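Notebook, Breltum shop, June

Seam and stuffing repairs, Tradholm lot

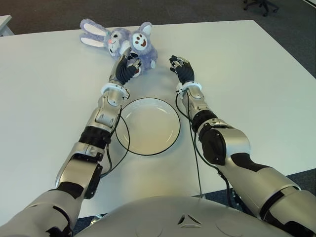
A remark came back from the Yip counter before I had written anything down: the ladder stitch is fine on the flat seams but it puckers on the short curves, and could we please stop pulling it up every stitch and do it every third or fourth instead. Fair. I tried it on two curves this morning and they lie flatter. The thread needs to be waxed or it grabs when you draw up three at once.

Where things stand. The lot came in as 297 pieces, mostly split back seams, some with flat stuffing and a few with both. The split seams are nearly all at the closing seam, where the factory leaves the gap for filling. Seam allowance there is skimpy and the pile fabric frays back to the stitch line. On the worst ones there is nothing left to sew into, so I have been ironing a narrow strip of knit fusible on the inside first. Low heat, press cloth, pile side down on a towel. Too hot and the pile goes shiny and stays that way. I ruined a test scrap finding that out.

Thread: the polyester upholstery thread is stronger than it needs to be and cuts the backing when tugged. Went down to ordinary all-purpose polyester, doubled. Pull test with the spring scale, same scale as for the zippers. The upholstery thread never broke but the fabric tore beside it. The doubled thread held to the same reading and then the thread went first, leaving the fabric whole. I would sooner redo a seam than patch a hole, so doubled all-purpose from now on.

Stuffing: old fill comes out in lumps and can't be fluffed by hand. The Avside fill is springier than what we had before and it is easy to overfill with it. Tear it into small tufts, work from the far end, and stop before it feels done. It spreads out overnight. Two of the ones I packed firm in the afternoon had strained seams by the next morning. I opened both and took some out.

Order of work that has gone best so far:
turn back the frayed edge and trim loose threads
fusible strip if the allowance is under 5 mm
stuff
pin, starting at the middle of the gap
ladder stitch, knot buried inside
brush the pile out over the seam

The brushing matters more than I thought. A wire pet brush hides the seam almost completely on long pile. On short pile it does nothing and pulls fibers out, so use the soft brush there or skip it.

Washing. We said we would surface clean only. Tried mild soap on a damp cloth, then a plain damp cloth, then the fan. Anything that got wet down to the stuffing still felt damp at 4:30, so keep the cloth wrung out hard. Do the cleaning before the stuffing goes in wherever the seam is already open.

Still to sort out: whether the fusible strip stiffens after washing at home. Put a strip on a scrap and run it through the machine a few times. Also out of glass-head pins. The plastic ones melt if the iron gets near them, and they vanish in long pile.

Left the open ones in the gray bin with the tags pinned on. Please don't take the tags off until the seam is closed.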